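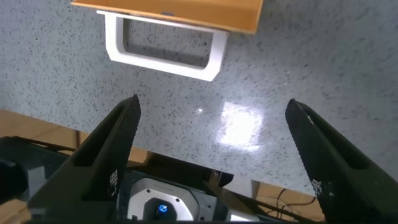 Clirner laser measure and floor plan app, reviewed

I let three flats and was getting the last one ready to put up for rent in August, so I bought the Clirner to draw up my own plans. The agents, Munitz, wanted £203 for a set. The Clirner is £69, and the listing says you'll have a finished plan in 15 minutes.

You won't. My first go at a two-bedroom flat took nearly 45, mostly spent arguing with the app. It assumes every corner is square. Mine is a Victorian conversion and hardly any are, so the hallway came out overlapping the bathroom until I typed the lengths in by hand.

The laser itself is decent – I checked it against a steel tape in the living room and couldn't fault it. Bright sun is another matter. By the bay window at midday I lost the dot completely.

Exporting a plan without the Clirner logo costs extra, and the box doesn't mention that.

Marina Balaskas at Munitz looked at my plan and said she'd list with it, but wanted the ceiling heights added. The app has no field for those.

Fine for a plain modern box of a flat. For anything older, get a cheaper laser and some squared paper. Three stars, and I'm being kind about the app.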